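[Gikine-Liste] Re: Bettwäsche in den Gästezimmern, Zusammenlegen und Lagern

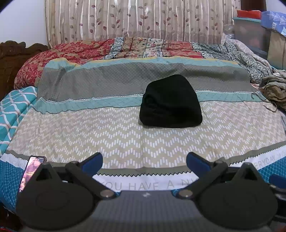

Ruoxi Du
Hauswirtschaft, Gästehaus Irkura
Sep 28, 2020

Hallo zusammen,

Paora Cosgrove schrieb:
> Bei uns im Haus Lykkegaard liegen die Tagesdecken nach jedem
> Wechsel woanders. Mal im Schrank, mal auf dem Stuhl, mal
> zusammengeknüllt am Fußende. Wie macht ihr das in den Zimmern
> mit mehreren Decken? Und faltet ihr auf dem Bett oder auf
> einem Tisch?
> Außerdem: Wohin mit den dunklen Tüchern? Die fusseln uns
> alles voll.

Wir falten auf dem Bett. Einen Tisch in der passenden Größe haben wir nur im Keller, und für jedes Zimmer die Treppe hinunter lohnt sich nicht. Das Laken wird zuerst glatt gezogen, dann kommt alles andere darauf nach hinten Richtung Kopfteil, damit vorne Platz bleibt. Auf dem Foto liegen die rote geblümte Decke und der bunte Quilt noch ungefaltet hinten, das schwarze Tuch ist schon zusammengelegt.

Gestreifte Laken helfen beim Falten. Ich lege die Kante des Tuchs an einen Streifen an und habe sofort eine gerade Linie. Bei dem Laken mit den grauen, beigen und blaugrünen Bändern geht das gut, bei einfarbigen muss man nach Augenmaß arbeiten. Die Schrift auf dem weißen Streifen kommt bei uns immer nach vorne, dann liegt das Laken in allen Zimmern gleich herum.

Zu den Decken: Die dicke zuerst, in Drittel, dann einmal quer. Nicht pressen, sonst verklumpt die Füllung. Quilts falten wir auf 62 cm Breite, das ist das Maß unserer Regalböden von Pornska. Höchstens 4 Stück übereinander, bei mehr rutscht der Stapel.

Dunkle Tücher waschen wir getrennt bei 30 Grad und auf links. Nach dem Trocknen einmal draußen ausschütteln und erst dann ins Zimmer bringen. Im Schrank haben sie ein eigenes Fach — am besten ganz unten, dann fällt nichts auf die helle Wäsche. Zwei Tücher pro Zimmer reichen uns.

Bei geschnitzten Kopfteilen bitte vorher abstauben. In den Schnörkeln sammelt sich einiges, und wenn die Decken schon daran lehnen, hat man es auf dem Stoff.

@Paora: Habt ihr im Lykkegaard noch die tiefen Schränke? Falls ja, würde ich die Quilts dort hochkant einstellen und nicht stapeln. Die Schrankliste kann ich dir schicken, ich brauche nur die Innenmaße.

Viele Grüße
Ruoxi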